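3.2 Grain advances and village credit in the lower district

The revenue books of the lower district have been used before, mainly to estimate how much land was under crop in a bad year. In this section we read them for another purpose. We ask who received grain on credit, on what terms, and what the officers of the district wrote when the credit was not paid back.

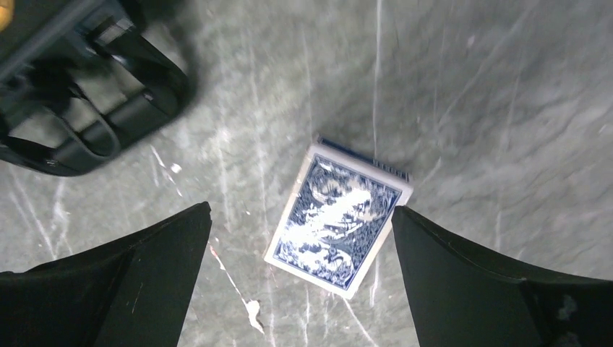
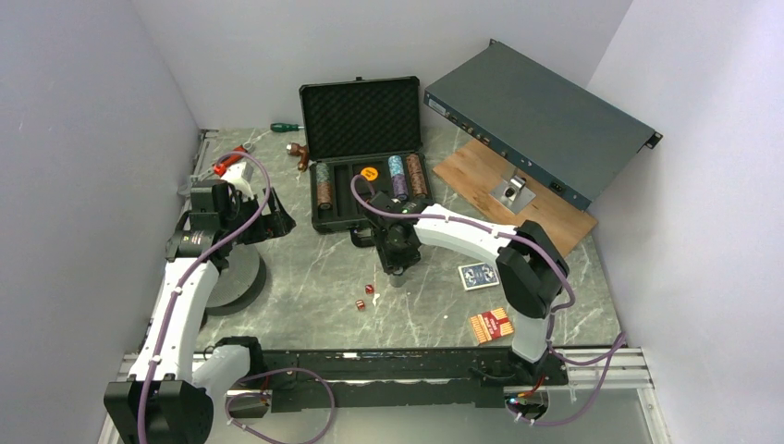
Figure 4. Deck of playing cards, back side up (first); marble-patterned table with two white arms (second).

The books were kept by the district office in two series. The first series, which the clerks called the long register, has one line for each household that owed land tax. The second series is a set of loose sheets on which the advances of seed and food grain were written. The sheets were later sewn together, and not always in the right order. Gowda was the first to notice that the sheet numbers start again after each harvest, and that earlier readers had therefore joined the advances of one season to the taxes of another. We have followed his order in all that comes after.

In total we could match 2603 advances to a household in the long register. For the rest, the name of the borrower is damaged, or the same name appears in the village more than once and there is no father's name to help us. We left these cases out. It is possible that this makes our result a little too favorable to the richer households, whose names were written with more care.

The terms of the advances were simple on paper. A household received grain before sowing and returned it after the harvest with an addition of one quarter. The addition was called "the basket" in the local speech, and the word is also found in songs which Nkuna collected from older women in two of the villages. In the songs the basket is always described as having no bottom. We do not want to build too much on this, but it agrees with the sheets. In 82 of the 86 villages there is at least one household whose debt grew in every season for which we have a record, although it made a payment in each of them.

How could this happen? The reason is found in the way the measure was used. Grain was given out by the small measure, leveled with a stick. It was taken back by the same measure, but heaped. The district officer knew of this practice. In a letter written in June he calls it "an old custom of the country, with which it would be unwise to interfere." We found no support for the claim that it was old. In the papers from before the annexation, which were studied by Matlala, the grain is leveled both when it goes out and when it comes in, and one village headman was fined for heaping it. The custom seems to be as young as the district office itself.

It would be wrong to say that the officers had no knowledge of the hunger that followed. The letters mention it often. They speak of empty houses, of cattle sold for the price of the hide, and of families walking to the river towns. What is missing is any link between these facts and the collection of debts. The two matters were written in different books and sent to different desks. Ndlovu has argued that this separation was made on purpose, so that no officer would need to give an answer for both. Our own reading is more careful. The separate books existed before the first bad season, and we see in them mostly a habit of the office. But we agree with Ndlovu that the habit was very convenient, and that after the second bad season it was defended by people who understood well what it was doing.

The villages were not silent. The files hold 7 petitions from the lower district, all of them asking for a delay of the payment and none asking for the debt to be canceled. This has sometimes been taken as a sign that the borrowers accepted the debt as just. Alexiou reads the petitions differently, and we think he is right. A petition had to be written by a licensed writer, who was paid by the page and who had his license from the same office. He would use the forms which the office was ready to accept. A request for delay had a form. A request for cancellation did not have one, and a paper without a form was sent back unopened.

One of the petitions has a few lines on its back in a different hand, in the local language and not in the language of the office. They list what the household had eaten since the sowing. The list is short, with wild roots named two times, and it ends with the word for seed grain. The clerk who received the petition has drawn a line through these words, and has written beside them that they do not concern the matter.

We come back to the seed grain in Section 3.3, where the sowing records of the following season are compared with the debts described here. A household that ate its seed could not sow, and a household that did not sow was still entered in the long register at the full rate.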